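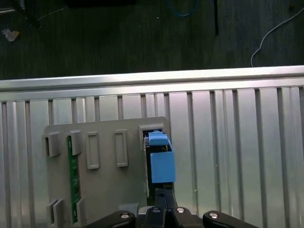 Wandon, 19 February 2022

Workshop tips: recording insertion examples on the clip board

By Ada Caputo

These are my notes for people who come to record on the grey board, the one with the clips, the frames and the slot housing. I wrote them first for myself, then Stitley asked to put them on the page for everybody. Some of it you will know already.

Before you start

Sweep the floor behind the rail. Small scraps gather there, and also cables, and the wrist camera sees all of it. A little mess is not harmful for the learning, but the same scrap in the same place for 600 examples is a different matter. The model can learn the scrap. Move the loose cables between sessions, or take them away, and write in the log which one you did.

Wipe the ribbed panel with a dry microfibre cloth, along the ribs. If you wipe across, the lint stays in the grooves. I don't use spray near the green circuit strip.

Check the screws of the board with your fingers first and the key second. In May we lost 347 examples from one afternoon, when the board had moved by the thickness of a fingernail and the operator corrected it by feel. The examples looked good. The colour video was good too. Only the positions were wrong.

Holding the blue piece

Take it low, on the bigger section, with the flat faces square to the fingers. When you grip too high the fingers come against the housing before the upper block is seated, and you will push with the wrong part. If the grip is crooked, do not fix it in the middle of the recording. Open, go back, start a new one, and mark the old one as a bad grip. Keep it — the Oddsson people want the bad ones also, in their own folder.

Go slowly for the last centimetre. I count in my head, one-two-three, and then press. New operators hurry here, and the recording shows a jump that the learner tries to copy later.

The pause

Wait one full second after the piece is in, before you let go. It feels silly. Without the pause the program that cuts the episodes takes the end too early, and somebody has to trim them by hand. I have trimmed 682 of them, with a lot of tea.

Light

Aluminium is not a friendly background. The rail and the ribs throw back every lamp, so turn the bench lamp a little between sets and don't try to find the perfect position. If one bright band covers the opening of the slot, then yes, move it.

Breaks

After each 3 sets, stand up and leave the controller on its hook. Tired hands make very similar examples, all with the same small lean to one side. I see mine in the plots, always to the left.

Naming the files

Operator, board, piece, set number. No spaces, no "final", no "final2". At Tedthorpe they put the colour of the piece as well, and I started to do the same — spell it "grey", please, with an e, the search is very strict about this.

Spare cloths are in the second drawer. Put the used ones in the bucket by the sink.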